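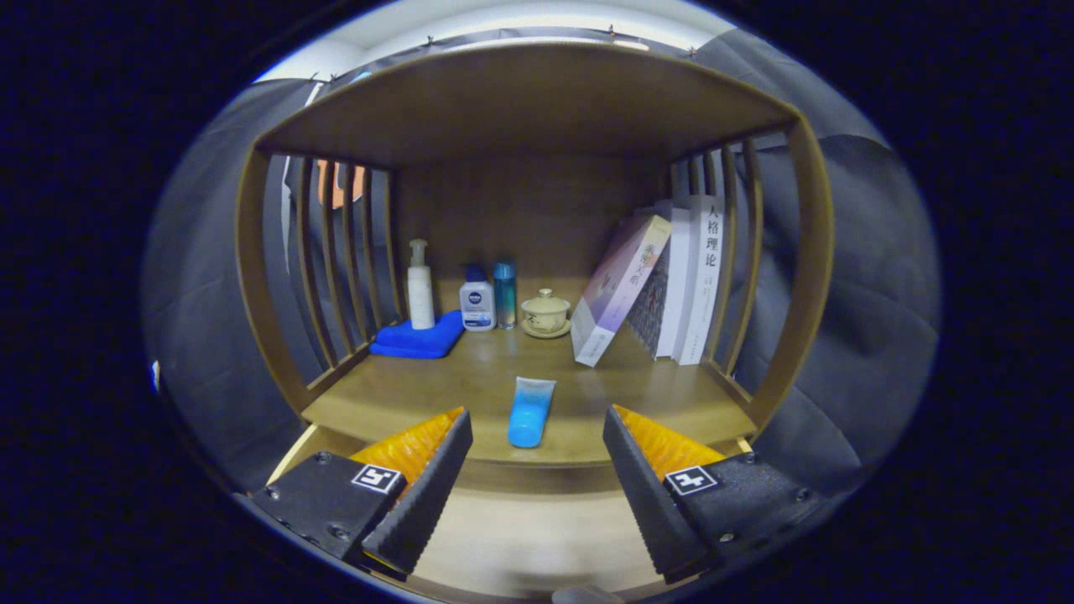
Home | Issues | Open Days | Authors | Contact
May 21, 2019
By the Rarneo field methods group

4. The open-day session

4.1 Setting and procedure

The session was held at the Aguiar workshop during its spring open day. Visitors entered in small groups and stayed at the shelf station for one full round before moving to the next room. A round lasted 9 minutes. It opened with a short spoken introduction, continued with handling by a member of staff, and closed with handling by any visitor who wished to try. Groups were not told in advance which objects they would be asked to move.

The station used the Fetetti hand-held gripper, in which the operator's own hand supplies the arm motion and the tool records the view from just behind the fingers. Each finger carries a square black-and-white marker on its mounting block, from which the finger opening is recovered afterwards. The ridged rubber tips were fitted new on the morning of the visit. Recordings were passed to Mukemov, the workshop's logging software, at the end of each round and checked for dropped segments before the next group was admitted.

4.2 The shelf task

Figure 1 shows the shelf as seen from the tool, with a blue squeeze tube on the shelf floor between the two fingers. The unit is an open wooden box with slatted sides and a curved top. The items at the back include a white pump bottle standing on a folded blue towel, a white Nivea bottle, a slim bottle with a metallic cap and a lidded tea cup on its saucer. Books occupy the right side, the front one leaning.

The task was stated to visitors as follows: take the tube, lift it clear of the shelf, and put it back without touching anything else. Contact with the slats was logged as a fault. Contact with the top panel was logged separately, as it arises from the height of the wrist and says little about the grasp.

Two points of difficulty were expected. First, the side walls limit how far the tool can be turned once the fingers are inside. Secondly, a squeeze tube changes shape when gripped, so a firm closure may shift its position between the tips. Operators were advised to close slowly and to pause before lifting.

4.3 Observations

Staff completed the task with few faults. Visitors tended to approach from too high and corrected only after meeting the top panel. Those who had watched 2 full attempts before their own made a lower approach from the start. In 7 rounds the visitor asked to repeat the task, and the repeat was kept as a separate entry.

By closing time the log held almost 600 short recordings, including the staff attempts. Recordings in which a marker was hidden for most of the movement were set aside and are not used in Section 5. No change was made to the lighting or to the drapes during the day.

A second session at the same workshop is planned for October, using the same shelf and a revised introduction. The advice on approach height will be given before the first attempt, and contact with the top panel will be scored by the operator's assistant at the station.

Figure 1. Shelf station viewed from the hand-held gripper, with the tube between the finger tips.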